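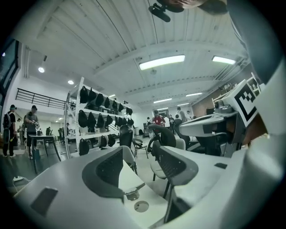

Ornella Testa

Seven along the top. Seven in the middle. Three on the bottom, and that was the row Molau kept looking at.

"There were more than that," he said.

"There weren't."

"In May there were."

She had her coat half on. The bus went at 27 minutes past and she had already missed one. Black covers, all of them, all the same round-shouldered shape, hung off their hooks like people waiting to be told something. White rack. White ceiling with its long ribs, the lights going away smaller and smaller to the far wall. You could lie on the floor in there and think you were looking down a road.

She had done that once. Lunch break. Not for long.

"Isaksson signs for them," Molau said. "Ask Isaksson."

"Isaksson's gone home."

"Then the book."

The book, fine. Page 76, blue biro, her own handwriting going downhill because she'd been leaning on her knee. Out, in, out, out. A coffee ring. Somebody had written Stakholm and crossed it through, then written it agian underneath, smaller, as if they were sorry.

"What went to Stakholm?"

He didn't answer. He had got hold of the sleeve of one of the covers, well, not a sleeve, the hanging bit, and was rubbing it between finger and thumb the way her mother did with curtains in shops. Never bought any. Just rubbed.

"My brother's at Stakholm," he said.

"I know."

"He said it was cold there. On the phone. He said the wind gets in under the doors and there's nothing to put over anything."

So. That was that, then. She looked at the bottom row. Three. She looked at the clock, and it was no good, the second bus was as good as gone and the next one only went as far as the bridge.

"How many did you send him?"

"I didn't say I sent him any."

"Molau."

"A few," he said. "They were the old ones. One had a hole in."

She sat down on the step with the book and took the top off the pen with her teeth. Out. Her writing went downhill straight away. Under reason she put worn, and then, becuase it looked lonely, a hole in one.

"Turn the lights off," she said. "Back ones first."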